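Bramwell – Galería – Huevos y bandejas
Inicio | Galería | Almacén | Cocina | Contacto
Publicado el 14/04/2023 en Galería

Huevos en la bandeja rosa

Página dedicada a la colocación de huevos en bandeja, dentro de la serie sobre el orden de la despensa. Las fotos están al final. Antes van las notas que acompañan a la serie, con los cambios introducidos desde diciembre.

La bandeja

En Bramwell usamos bandejas de plástico moldeado, abiertas por arriba, con huecos redondeados y separadores en punta. Empezamos con las de cartón gris y todavía queda un paquete en la estantería de abajo, pero el cartón se ablanda en cuanto coge humedad y hay que tirarlo si un huevo se rompe encima. El plástico se lava y vuelve a la mesa el mismo día.

El color no tiene más historia. Tredeck, la tienda donde compramos el menaje, tenía rosa y verde, y en rosa quedaban más unidades. Con el uso hemos visto que los huevos morenos se distinguen bien sobre ese fondo y que una grieta fina se localiza antes que sobre el cartón.

El formato que más sale en nuestras mesas es el de tres filas de cinco. Cabe a lo ancho en el estante del frigorífico y se levanta con las dos manos sin que se doble. Las bandejas más grandes, las cuadradas, las dejamos para el almacén – llenas pesan bastante y se comban por el centro.

La mesa

Conviene una superficie clara, lisa y seca. Los huevos sueltos ruedan poco cuando la mesa está nivelada, porque tienden a girar sobre sí mismos y quedarse cerca de donde se dejan, pero una mesa coja cambia las cosas. La nuestra lleva un calzo en una pata desde que la movimos.

La altura es de encimera normal. No ponemos mantel. Un paño fino debajo parece buena idea, pero hace arrugas y la bandeja se queda inclinada. En el extremo de la mesa dejamos un cuenco para los huevos con grieta, que pasan a la cocina y se gastan cuanto antes en algo bien cocinado.

El orden de llenado

Se empieza por la fila más alejada y se termina por la más cercana. Así la mano no pasa por encima de los huevos ya puestos. Es una costumbre de la casa y hay quien prefiere llenar por columnas, de izquierda a derecha, que también funciona si la bandeja se va girando.

El huevo se coge por la parte ancha del cuerpo, se baja hasta que toca el fondo del hueco y se suelta. Si queda apoyado en el borde o encima de un separador, se levanta y se vuelve a colocar. Empujarlo de lado es la forma más frecuente de partir la cáscara, sobre todo cuando el hueco vecino está ocupado.

Para guardarlos, la punta va hacia abajo. En la mesa, mientras se clasifican, la posición importa menos y muchos acaban tumbados. Los de tamaño muy grande sobresalen entre los demás y dificultan apilar otra bandeja encima; los apartamos al final de la fila o los ponemos en una bandeja propia.

Los tamaños se separan a ojo. Hubo una temporada en que usábamos una plantilla de agujeros comprada en Furkonetti, pero estaba pensada para huevos de otra medida y casi todos salían clasificados igual. Sigue colgada en la pared.

Apilado y transporte

Apilamos un máximo de 4 bandejas. Con una más la pila se sostiene, pero al sacarla del estante se mueve y la de abajo recibe todo el peso. Entre bandeja y bandeja no ponemos papel. Los separadores encajan en la base de la superior si las dos son del mismo modelo, y si son de modelos distintos es mejor no apilarlas.

Para el reparto a Lollomgate las bandejas van en cajas rígidas, con cartón doblado en los laterales para que no bailen. El trayecto dura 60 minutos y tiene un tramo de adoquines. El año pasado salieron por esa vía 2.036 huevos, apuntados en la libreta del almacén. Las roturas las empezamos a anotar más tarde y no tenemos el dato del año completo.

Limpieza de las bandejas

Agua templada, jabón suave y un cepillo pequeño para el fondo de los huecos. Se aclaran y se dejan boca abajo sobre una rejilla. En el lavavajillas las hemos metido en 2 ocasiones y en la segunda una salió deformada por una esquina – ahora se lavan siempre a mano.

Las etiquetas adhesivas dejan un resto que atrapa suciedad. Marcamos la fecha en un trozo de cartulina que se sujeta con una pinza al borde y que se cambia con cada tanda.

Fotos

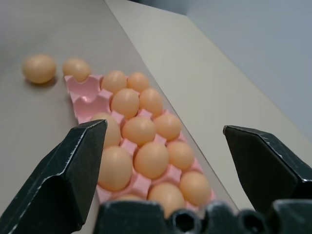
La bandeja con dos huecos libres en un extremo y un huevo suelto al lado, sobre la mesa. Otro huevo ha quedado en la esquina, apoyado en el borde.
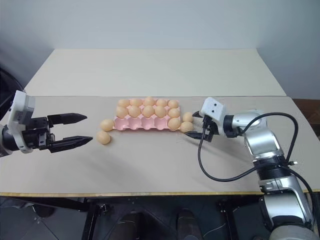 ¿Hay que lavar los huevos antes de ponerlos en la bandeja?

Es mejor guardarlos sin lavar. La cáscara tiene una película natural que la protege, y el agua la elimina en parte. Si hay algo de paja o polvo pegado se retira en seco, con un paño o un cepillo blando, y los que están muy sucios se apartan. Si aun así se quieren lavar, se hace justo antes de cocinarlos y se secan enseguida con papel.

Anterior: Tarros y tapas
Siguiente: Cajones de la harina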